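Unequal group sizes in a one-way ANOVA: does the order of terms matter?
Posted in Statistics help by Branwen Nicholas

I have a response measured in 3 groups, 374 observations in total, and one continuous covariate. The smallest group has 6 observations. When I fit the model with group first and covariate second, the F value for group is large. With the order reversed it drops to almost nothing. The residual sum of squares is the same both times. I am using the linear model routine in Wirkent with default settings. Which F value should be reported?
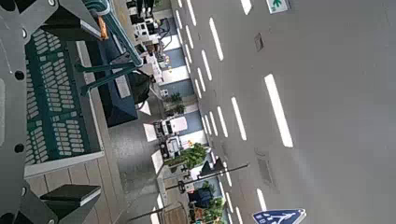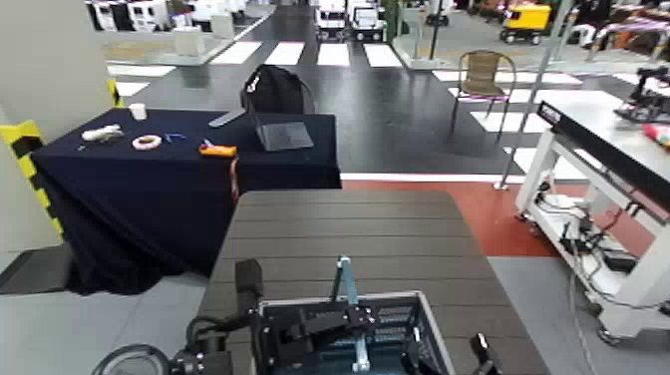
I have checked for missing values and there are none. The residual plot looks reasonable apart from a slight fan shape at the upper end.

Qiuyue Deng
The routine is giving you sequential (Type I) sums of squares. Each term is adjusted only for the terms before it, so with group first the covariate is ignored when group is tested. The two fits are the same model, hence the identical residuals. If the question is whether the groups differ at a given value of the covariate, put the covariate first and read the group line. With two terms and no interaction this equals the Type II test.
Before that, fit the interaction and look at it. If the slopes differ, a single adjusted group effect does not mean much. Also plot the covariate by group. A large drop in F usually means the groups hardly overlap on it, and the adjusted means are then extrapolated.
The fan shape matters more than usual here, as the variance in a group of 6 is poorly estimated. Try a log scale if the response is positive.

Hviid
Just use Type III, most packages do. I had 205 rows with the same problem and it went away.

Qiuyue Deng
Type III gives the same group test as Type II when there is no interaction in the model. Once there is one, check the contrast coding first. Treatment contrasts will give a main effect line that depends on the reference level and on where the covariate is centred.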